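Shelf Life of Sourdough Starter Under Reduced Feeding
Project report, food science elective
Submitted 30th April
Supervisor: Knut Brandes

1. Background

A sourdough starter is a mixture of flour and water that holds a stable population of yeast and lactic acid bacteria. Bakers keep it alive by discarding part of it and adding fresh flour and water, a step called feeding. At room temperature this is normally done once a day. In a refrigerator the interval can be longer, but the advice in baking books varies a great deal and is seldom backed by measurements.

The project compared two storage conditions and looked at how well a starter recovered after it had been left unfed. The question came from a practical problem. The student kitchen in Ulholm closes over the December break, and the starter kept there had to be replaced each year.

2. Materials

One parent starter was used for all jars. It was made with whole rye flour from the Datlow mill and tap water, and it was fed daily for 14 days before the first test. The white wheat flour used for the recovery feedings was a store brand, taken from a single bag to limit variation.

Each jar received 50 g of starter, 50 g of flour and 50 g of water. Jars were straight-sided glass with loose lids. A rubber band marked the starting level so that the rise could be read with a ruler.

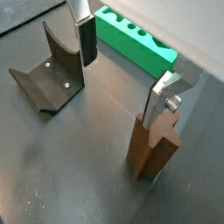 Why was rye flour used for the parent starter when the recovery feedings used wheat?
Rye ferments quickly and gave a vigorous parent culture, while wheat dough holds gas better, so the rise in the jar is easier to read. The change of flour may have slowed the first recovery feeding slightly, and this is discussed in section 5.

3. Method

The jars were divided into 2 groups. Group A stayed on a kitchen shelf. Group B went into the refrigerator one hour after mixing. Neither group was fed during the storage period, which was 14 days.

After storage, any liquid on the surface was stirred back in. A portion of 50 g was moved to a clean jar and fed with equal weights of wheat flour and water. The feeding was repeated daily for 3 days. Height was read every hour during the working day, and pH was measured with test strips before each feeding. Smell was noted in plain words by the same person each time.

A jar was counted as recovered when it doubled in height within six hours of a feeding. Readings were entered by hand in a table and plotted later with Org, the notebook program used in our course.

4. Results

The refrigerated jars recovered first. All of them doubled after the second feeding, and the smell went from sharp and vinegary to mildly sour. A thin gray layer of liquid was present on every jar in this group at the end of storage. It had no visible effect on the recovery once stirred in.

The shelf jars were slower. After the first feeding they showed bubbles but little rise. Most reached the doubling mark on the third feeding. One jar had a patch of mold on the inside of the lid and was thrown out without being fed, as agreed in the safety plan.

The test strips were less useful than expected. The color steps are wide, and all jars fell within the same step at the end of storage. No difference in acidity between the groups can be claimed from these readings.

5. Discussion

Reading the height was the weakest part of the method. The surface of a rising starter is domed at first and sinks in the middle later, and the two readers did not always choose the same point. For the baking trial that followed, we wanted a shape that would show poor gas retention more clearly than a round loaf does. A five-pointed star with crisp edges was chosen as the outline for the tin, and underproofed dough failed to fill its points.
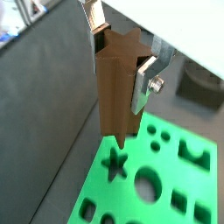

Dough made from the shelf jars spread more and rose less than dough from the refrigerated jars, even after recovery. The likely cause is protein breakdown in the acidic starter, but this was not tested. In the tin, the difference was clearest at the corners. An outline like that of the brown prism, with its five narrow points, leaves the dough little room to expand sideways, and the weaker dough stopped short of the tips. Loaves from group B filled them.

The change from rye to wheat is a second source of error. A control jar fed with rye throughout should have been included. The sample was also small, and the kitchen shelf was not temperature controlled. The heating in the Dilla building is turned down at night, so group A was stored under less even conditions than group B.

6. Recommendations

For a break of two weeks, the starter should be refrigerated one hour after feeding and given two feedings before it is used in dough. Storage on the shelf is possible but requires a third feeding, and the lid must be checked for mold. Longer periods were not covered. A repeat with a pH meter in place of strips is planned for the next group that takes the course.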